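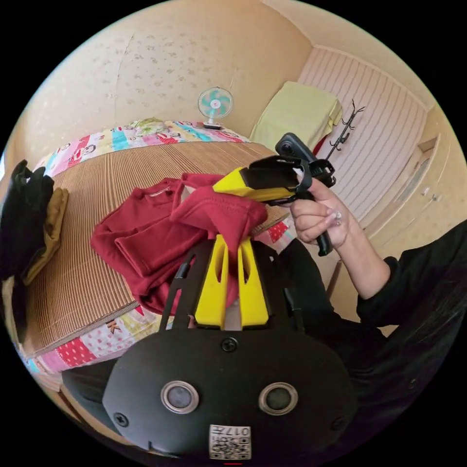

图：黄色的双指，编号017

艺人资料页发布前检查表（附检查人意见）

网站：Hastau 娱乐资料库
检查页面：演员个人资料页，页面号731
检查人：Sharada Chowdary
检查日期：2024年6月23日
使用表格：Trilla 编辑部内容安全表，第5版

填写方法：每一项写“通过”“需修改”或者“不适用”。意见请写完整的句子，因为翻译组的同事也要读。我的中文是后来学的，如果哪一句不清楚，请直接在后面问我。

一、基本身份

1. 艺名和本名的写法全页一致
结果：需修改
意见：标题里用的是艺名，第二段忽然变成本名，中间没有说明。读者会以为是两个人。请在第一次出现的时候把两个名字都写上，以后只用艺名。

2. 出生年份有来源
结果：通过
意见：来源是经纪公司 Primell 的公开介绍。只写年份就可以，具体日期我已经删除。

3. 身高
结果：需修改
意见：正文写163厘米，右边的资料框写的是英尺，换算以后不相同。请以163厘米为准，英尺那一行去掉。

4. 国籍和族裔
结果：通过
意见：她在访谈里自己讲过，链接还能打开。

二、感情和家庭

5. 恋爱关系有本人公开的说法
结果：需修改
意见：原稿说“两人三月开始交往”。我读了引用的那篇访谈，她只说三月的时候认识了一位朋友。认识和交往是不同的事情，这句话不能留。

6. 没有写出非公众人物的全名
结果：需修改
意见：她弟弟的名字出现了2次，还写了学校。弟弟不是艺人，请写“有一个弟弟”就够了。学校的名字必须删，缓存页也要一起清理。

7. 未成年家人的资料
结果：需修改
意见：与第6项是同一个问题，弟弟还没有成年。这一项不改好，页面不能发布。

8. 没有猜测分手、怀孕或者整容
结果：通过
意见：原来有一句“粉丝都在怀疑”，作者昨天自己删了，谢谢。

三、住址和行踪

9. 没有住址、小区名、车牌
结果：通过
意见：只写了城市。

10. 没有经常去的地点
结果：需修改
意见：“她每个星期都去同一家健身房”这一句，后面还有店名。虽然是她自己发过的内容，但是我们把它集中在一个页面上，危险会变大。请改成“她平时喜欢健身”。

四、收入和数字

11. 净资产数字有来源
结果：需修改
意见：没有找到来源，作者回复说是“别的网站都这样写”。别的网站可能也是互相抄的。请整段删除，或者写“她没有公开过收入”。

12. 社交账号粉丝数
结果：不适用
意见：这一页没有写粉丝数。

五、语言

13. 没有侮辱性或者评价身体的词
结果：通过
意见：有一个词我不太确定，就是“丰腴”。词典说不是坏词，但问了中文组，他们说放在演员资料里不合适，已经换掉了。

14. 时态和说法准确
结果：需修改
意见：“即将出演”的那部剧已经播完了，请改为“出演过”。

15. 作品表和正文对得上
结果：需修改
意见：作品表里少一部短片，正文第四段有提到。请补上，导演的名字也请核对一次。

六、评论区

16. 敏感词过滤已打开
结果：通过

17. 旧评论已看过
结果：通过
意见：有一条评论写了她弟弟的学校，我先隐藏了，没有永久删除，等主管决定。

总的结果：暂时不发布。

请作者先处理第6、7、10项，这三项和人的安全有关系，其他的可以晚一点。改完以后在表格最下面签名，再发回给我，我会重新检查整页，不只检查改过的地方。

作者签名：
复查结果：
复查人：Chowdary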